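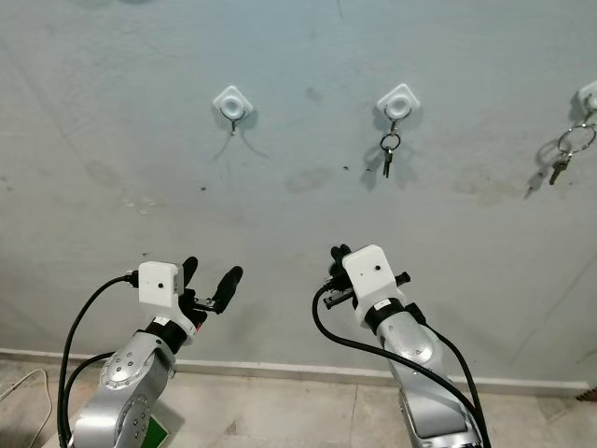
How long does it take to set up a key-hanging demonstration for an open day? Allow a morning for the wall, the table and the test runs, and keep the afternoon for visitors.

These notes are for anyone running the two-arm key demonstration at Sisitora. They were written by Leire Robles after the May open day and checked by Iker Ibarra. Last updated July 4, 2023.

Before you start

You will need adhesive hooks, keys on split rings, a table and the two arms with their grippers fitted. Macarena Cantero keeps the spare hooks and rings in the Camov cupboard. Book the arms through Esusel at least 6 working days ahead.

Preparing the wall

Wipe the wall with a dry cloth and let the adhesive settle overnight. Mount the hooks in a row at the same height, well apart, so that a gripper can reach one without knocking its neighbour. Leave at least one hook empty. Visitors find it easier to follow the task when they can see where a key is meant to go.

Use plain keys on metal rings. We tried plastic fobs in May and they turned too much on the hook.

Running the arms

Start with both grippers low and clear of the wall. Bring up one arm at a time, slowly, and check that its cable has enough slack to follow. The cables hang in wide loops and will catch if the arm is turned quickly.

Move the working gripper to a point under the empty hook and stop there. This is a good moment to let people come closer and ask questions - most want to know who is steering.

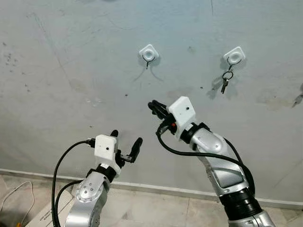
Working at the table

The second part of the visit is passing a key over the table. Close the jaws on the head of the key and leave the ring free. If you grip the ring it folds flat and you will have to start again.

Hold the key still over the tabletop before moving on. Visitors may stand beyond the far end of the table, but ask them to keep their hands off it while an arm is moving. Groups of 4 work best. At the May open day we had 29 people in one session and those at the back saw very little.

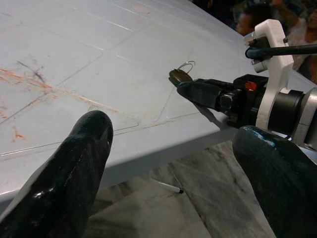 Key held by its head in the closed jaws, with the ring standing free.

Finishing off

Park both arms, switch off at the Ostermann panel and take the keys back to Macarena. Write any dropped keys in the log, with the time. Questions about bookings go to Araceli Echevarría at the front desk.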